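Sliding door to back room: keep it or go hinged?
Home Repair > Doors and Windows
11 replies, page 1

pinecone_tammy
Posted 2023-03-28
Okay, I need opinions from people who have lived with a sliding glass door for a while. Ours is a white Komness that came with the house, and it goes from the kitchen into the back room. It's dragged since we moved in, and lately I have to put my whole shoulder into it for the last 9 inches. My husband wants to rip it out and put in a hinged one. I kind of love it, though! It lets so much light through, and it doesn't eat up any floor when it's open. 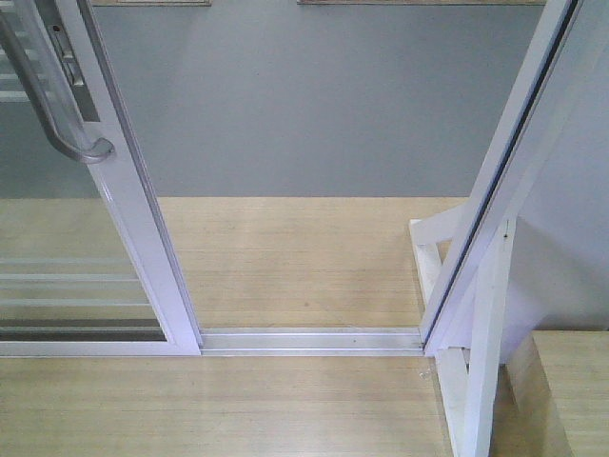
So far I've vacuumed the track, wiped it down with dish soap and sprayed some silicone in there. It helped for a day or two and then went right back to dragging. The guy at Brarkgate quoted me 103 dollars for a roller kit plus labor, and I don't know if that's a fair price or if I'm throwing money at an old door.

grubb_and_sons_not_really
Rollers. It's always rollers. Is there a plug near the bottom corner on the edge of the door? Pop it out and there may be an adjusting screw behind it. Turn it a little at a time and see if the door lifts.

mossyoak24
I'd do the hinged door. Had a slider for years and the dirt in that track drove me up the wall - dog hair, crumbs, little bits of gravel. You clean it and a week later it's full again.

pinecone_tammy
mossyoak, we have two dogs so I feel that one. But a hinged door would swing right into where I want to put the table, so I'd be trading one headache for another.

lefty_in_the_garage
Disagree with mossyoak. A toothbrush and a shop vac every month or so and mine glides with one finger. Also check the threshold before you buy anything. Mine had a dent in it and I'd already bought the rollers, so learn from me. Run your fingernail along the metal and you'll feel it.

quiltbarn
Does yours lock okay? When my rollers wore down the door sagged and the latch wouldn't meet the catch anymore. I lived with a broom handle in the track until May. The Skultar kit fixed it and it cost me 24 dollars, no labor, just me and a screwdriver and a neighbor to hold the door up.

mossyoak24
Fine, but a neighbor to hold the door up is doing a lot of work in that sentence. Those panels are heavy!

pinecone_tammy
It locks if I lift up on the handle while I do it, so I guess that's sagging too? I'm going to look for that screw tonight.

grubb_and_sons_not_really
Yep, sagging. Try the screw first, then the 24 dollar kit. Measure the old wheels before you order, the Beyene ones look the same and don't fit.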